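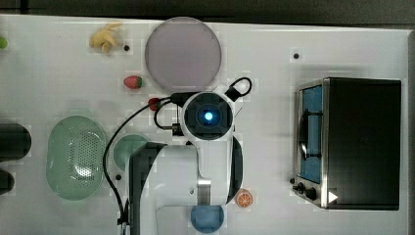 Can a robot clear my kitchen counter yet?

July 25, 2023
By the Trudeck Kitchen Blog

I have wanted a machine to put away my dishes ever since I was tall enough to be told to do it myself. So every few months I go through whatever I can find on robots and housework, and I get excited all over again, and then I go wash the pans.

This summer I'm more excited than usual! Back in February I would have told you that picking up a thing a robot had never met before was still the hard part. Now I'm not so sure. Arms are getting pretty decent at going over to a plate, or a piece of play fruit, and lifting it off a table. Give one a banana and a strawberry and a clear spot to put them in and I'd bet on it most days.

What gets me is everything after that. Take a toaster oven. You pull the door down by the handle, and it swings on a hinge, so your hand has to travel in a curve the whole way. Then you slide something onto the rack without tipping it. Then you turn a knob, but only so far. My own oven (an old Clasier, handed down, sticky door) needs a little lift and a tug at the same time, and I do that half asleep. I couldn't write down how hard I pull. A robot has to get that from somewhere.

Plates are sneaky too. A flat plate on a flat table has almost no edge to get hold of. I tried it last night using two fingers like a pincher and chased a dinner plate all over the counter. Go ahead and try it, it's really fun and a bit humbling. A colander is much friendlier, with all that rim sticking up.

And then there's speed. I timed myself emptying the drying rack and putting everything in the cupboards: 400 seconds, with one stop to scratch the cat. Oreo (the cat) has opinions about the cupboard doors. If a robot needed 800 seconds for the same job I would still be thrilled, as long as I could be in another room. I don't need fast. I need to not be standing there with my hand over the off switch.

Price is the other thing. I've got a jar for this, and there's nearly $800 in it, which I'm guessing buys me one elbow.

So, my scorecard for now. Wiping a clear table: close. Sorting fruit into a bowl: very close. Loading a toaster oven in a kitchen it has never been in, with a cat underfoot: I'd say give it a while. My neighbors on Nijs Street think I'll be waiting 30 years. I say less – a lot less – and I've already picked out which shelf it gets to do first. The one with the lids.

Get new posts by email. Enter your address to subscribe. You can unsubscribe at any time.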